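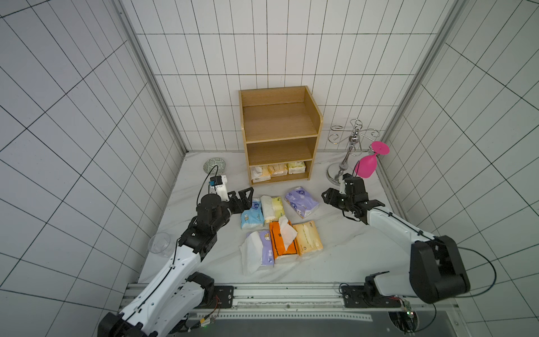
Three-tier wooden shelf unit against a tiled wall, tissues on the bottom tier

Best way to fix a small shelf unit in a tiled room without drilling the tiles?

Posted by Mimoza Kovačević, 2026-08-12
Category: Home > Walls and tiling

I rent a flat in Lostthorpe and the kitchen walls are white tile from the worktop up to the ceiling. The landlord doesn't want holes in them. I have a light wooden shelf unit with three tiers, much like the one in the photo, and I'd like to stop it tipping forward when something gets knocked into it. It stands on the worktop with its back to the wall. Most of the weight is jars of rice and lentils, probably too many of them on the top tray.

I have tried sticky pads from the pound shop. They held for a fortnight in April and then let go overnight. The tiles were wiped with washing-up liquid first and looked clean to me. The back of the shelf is bare wood, no varnish that I can see.

What I would like to know is whether there is an adhesive that will hold to glazed tile and still come off when I move out, and whether I should be sticking to the tile at all or to the worktop. The worktop is laminate and also belongs to the landlord. Budget is small.

stitch_and_grout
Member, 89 posts

Pads fail on bare wood more often than they fail on tile. Have a look at the ones that came off. If the foam is still on the wall and the wood side is fluffy, the wall was never the trouble. Raw wood is dusty and the glue just grabs the dust.

What I would do:

Sand the back of the unit lightly where the pads will go, brush it down, then give those patches two thin coats of clear varnish. Leave it a couple of days. It will feel dry long before that but leave it anyway.

Clean the tile with white spirit or surgical spirit. Washing-up liquid leaves a film, even after you rinse it. Wipe with a dry cloth afterwards and don't touch the patch with your fingers.

Put the pads in the middle of a tile and keep them off the grout lines. A pad that bridges a grout line has a gap behind it and steam gets in there. In my last kitchen I lost a spice rack that way, along with a jar of turmeric, and the grout by the cooker stayed yellow until we sold the place.

Press each pad for a good half a minute. Then keep weight off the shelf for a day.

To get them off later, warm them with a hairdryer and saw behind them with dental floss. Rub off what's left with a bit of cooking oil. I have done this on glazed tile several times with no marks. I wouldn't do it on painted tile (the kind people do over with tile paint), as the paint will come away with the pad.

Move the jars down as well. Lentils at the bottom, tea bags at the top. With the weight low down you may find you hardly need the pads.

Perrin_L
Member, 2,000 posts

Agree with most of that, but I would leave the wall alone and deal with the feet. A unit that size tips because it slides a bit first and then catches. Non-slip matting under it, the sort sold on a roll for drawers, costs next to nothing and there is nothing to peel off when you leave. Drinness do one that can be cut with scissors. Stitisix do a thicker one but it is a pain to cut straight and I don't think it grips any better.

If it still rocks, check that the worktop is level. Mine drops towards the front, so I put a strip of card under the front edge of the unit and trimmed it flush. Been like that for years.

If you do want something on the wall, ask the landlord about drilling into a grout line. Some will agree to that when they won't have a tile touched, because grout can be filled again. Get it in writing. Radulović, the hardware shop behind the bus station, will sell you screws and plugs singly, so you don't need to buy a box of 200.

Don't use grab adhesive, whatever the tube says. It will hold the shelf and then it will take the glaze off with it.

tobyh
New member

just put a heavy jar at the back of the bottom shelf. works for me

Comment from Mimoza Kovačević

Thanks all. The wood side of the old pads was fluffy, so that explains it. I have moved the jars down and will get the matting at the weekend. Will ask about the grout line too but I don't expect a yes.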